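4.2 What the ripeness scores can and cannot show

The claim that shoppers judge bananas mainly by colour rests largely on the Viderby survey, which collected 1,216 replies in May. We are not convinced. The Viderby form asked people to rate ripeness from a screen, with no chance to touch or smell the fruit, so an answer based on colour was the only one open to them. Grindberg repeated the exercise with 398 shoppers in a market hall and found a much weaker link, though that study had its own faults: about 60 of the replies came from stallholders, who can hardly be called ordinary buyers. Neither report says how the lighting was set. Yellow is a poor guide under strong light, where pale highlights are easily taken for a difference in the skin (Figure 2, first panel).

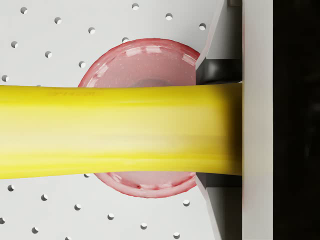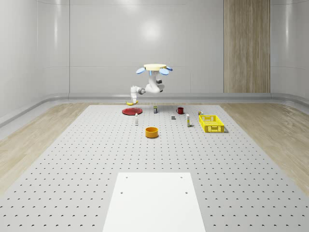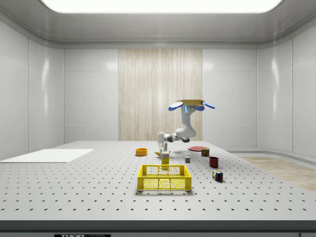
Figure 2. Rendered views, close and wide.

Arlindo Barros, commenting on an earlier draft, objected that we were too hard on the Viderby team, and that most people buying fruit in a hurry do go by colour whatever they might do with more time. He may be right about the hurry. Neither survey measured it. The Tamiru scale, often offered as a way out, only swaps one set of colour names for another, and we have yet to see it tested against sugar content in fruit from more than one grower.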